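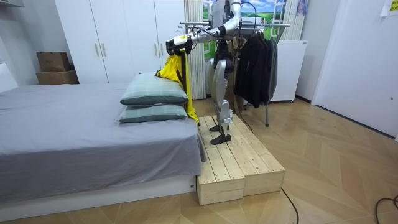 How a robot learns to pick up clothes

A chair has one shape. A shirt does not. It can be flat, rolled up, inside out or hanging from one sleeve, and each time it looks different. This makes clothes hard for robots. A robot that can lift a box all day may fail with a sock.

A team at the Treltirmont lab wanted to know how much practice a robot needs before it can handle clothes it has never met. The project is called Barnemska. Gwendolyn Ostrowski leads it.

The method is called learning from demonstration. A person steers the robot's arm through a job, such as lifting a shirt off a bed. A computer saves what the cameras saw and how each joint moved. One saved try is called an episode. The team recorded 1,179 episodes in a bedroom, with shirts, pants, towels and pillow covers.

Next comes training. A computer program looks at the episodes over and over. For each moment it guesses how the arm should move next, then checks its guess against what the person did. If the guess is wrong, the program changes itself a little. After many rounds the guesses get closer.

Then comes the test. Nobody steers. The robot gets a garment that was not used in training, and it has to grip it, lift it and hold it up. A dropped garment counts as a miss. So does a grip on the bed sheet - this happened often at first.

The team trained the program twice. The first time, it got only 200 of the episodes. The second time, it got all of them. Each version had 80 test tries. The version with more episodes dropped fewer garments, and it was better at finding an edge to hold. Both versions had trouble with thin, slippery cloth.

The test does not show that the robot can tidy any bedroom. All the episodes came from one room, with the same bed and the same light. The next step is to record in other rooms.

Words to know

Gripper: the part of a robot that holds things.
Episode: one recorded try at a job.
Joint: a place where a robot's arm or leg can bend.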